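Twal Stamps Drops the Freebie, Then Thinks Better of It

Twal, the digital stamp shop that has handed out a free image every Sunday for as long as most card makers can remember, announced in March that the giveaway was over. The retirement lasted 2 days.

In that time the shop's inbox took in 600 messages, a few of them polite. The last free stamp, a hedgehog holding a teapot, was downloaded 1000 times by crafters who already own more hedgehogs than they have birthdays to send them to. 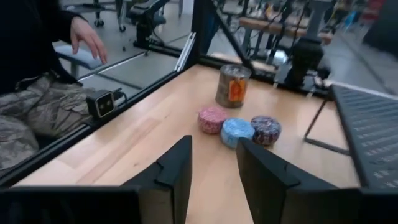 Fouad Saab wrote on the Giker message board that he had never paid Twal a cent and felt deeply let down as a customer. The post drew plenty of agreement.

Twal has now restored the Sunday stamp, with one change. Files will come as black line art only, and the colored versions move to the paid Fetska sets at 5 dollars each. Anyone wanting a pink hedgehog for nothing will need to find a marker.

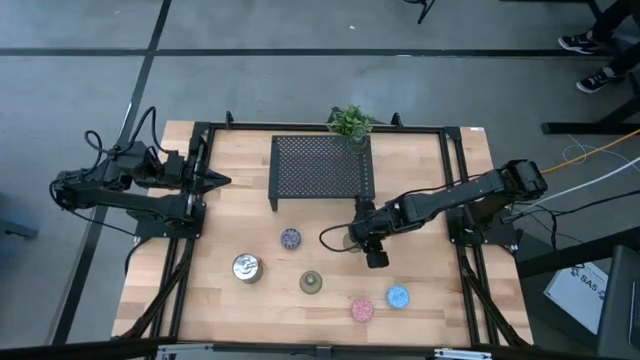 Wood-topped table on a gray concrete floor.

The next freebie is a snail in a rain hat. Complaints about the hat are already coming in.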